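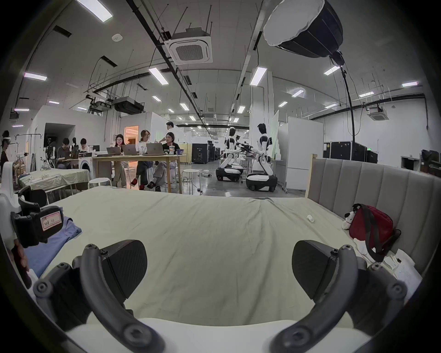 One respondent at the Divcombe site held that a bed stops being a bed as soon as a bag is put down on it, and that no amount of tidying in the morning would change this.

Figure 3. Bed surface with personal items at the headboard: a red bag and a white plush dog toy.

4.2 Items left on made beds

The remark matches the pattern in our records. Across the 16 rooms in the Illey and Divcombe sets, the bed was the surface most often used for short-term storage, ahead of desks and chairs. We separate resting items, which stay on the bed through the day, from transit items, which are put down on the way to another place. Bags and folded cloth were coded as transit unless they remained after 60 minutes. Plush toys were coded as resting in all cases.

Position was coded by zone: headboard, center, and side edge. A bag leaning on the headboard, as in Figure 3, falls in the headboard zone, and a folded cloth at the side falls in the edge zone. Small items on the open sheet were assigned to the center zone whatever their function.

Of 660 coded placements, most fell in the headboard and edge zones. The center was used mainly for small items. Coders disagreed most often on papers, which the Clindari scheme does not list as a separate class. These were kept under "other" and are treated in Section 4.3.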